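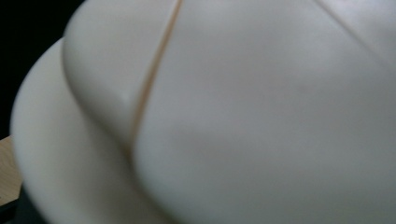

Datasets > Tabletop > Vukach

# Vukach: tabletop clips from a hand-held gripper

Last updated in December, by the Vukach maintainer

Hi, and thanks for opening the README before the download (I usually do it the other way round). Vukach is a small set of clips for teaching a policy to reach, close, carry and let go on an ordinary table. I recorded all of it with a hand-held gripper, the camera riding on the tool, so what you get is the view from the wrist and nothing else.

## What's in it

There are 75 clips in this release, split into 7 folders. Each folder is one sitting. Inside a clip you'll find the video, the gripper opening over time, the tool pose and a short text file with my notes. Please read the notes! They're messy, but that's where I wrote down when I fumbled a grasp or changed my mind halfway.

Clips come in 2 kinds:

- `task` — one go at the job, start to finish
- `idle` — jaws open over the table, nothing held, tool moving slowly or parked

I nearly threw the idle clips out. Then I trained a first model without them and it kept squeezing at bare wood as if something had to be there, so back in they went. If you only want a quick test, take one folder of task clips and one idle clip and you'll have enough to check your loader.

## Things that may trip you up

Close-ups get soft. Once the camera is nearly touching a thing, you lose the fine texture and most of the outline, and a big pale object can fill the whole view with hardly any background left to judge distance by. I kept those stretches in. The pose track carries on through them, so you can still line things up, but don't count on the pixels for depth.

The table shines. It's pale wood with a strong grain, and overhead light leaves a washed-out patch on it that moves when the camera moves.

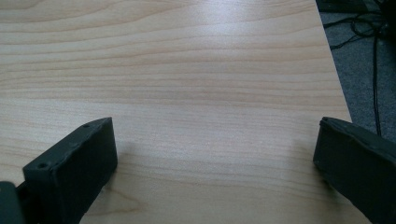
My first background mask took that patch for an object more than once, and I ended up masking by hand in the folders where it was worst. Those masks are in `masks_fixed`, and the old ones are still in `masks_auto` if you enjoy that sort of thing. The floor past the table edge also comes and goes — carpet, cables and all — and I haven't cropped it. If your model starts caring about the cables, crop the upper right before training and see if it gets over it.

## How I label

I mark 3 moments in a task clip: jaws start to close, object leaves the table, jaws open again. All three were marked by me, by eye, one clip at a time, and on blurry close-ups the first mark can be late. A mark I wasn't sure of has `maybe` next to it. Idle clips have no marks at all, and an empty label file there is correct, so please stop your script from skipping them!

## Loading

I use the Ondeck loader and haven't tried any other. Point it at the top folder, leave `sort_by_time` on, and it'll pair video and pose for you. The older Scanlon format is still in the `legacy` folder, without the fixed masks.

## Still to do

The Kirklow set, with the same tool and a darker table, is recorded but not labeled yet. I'd also like a second person to redo the closing marks on a few folders so we can see how far apart we land. If that sounds like fun to you, open an issue and tell me which folder you want.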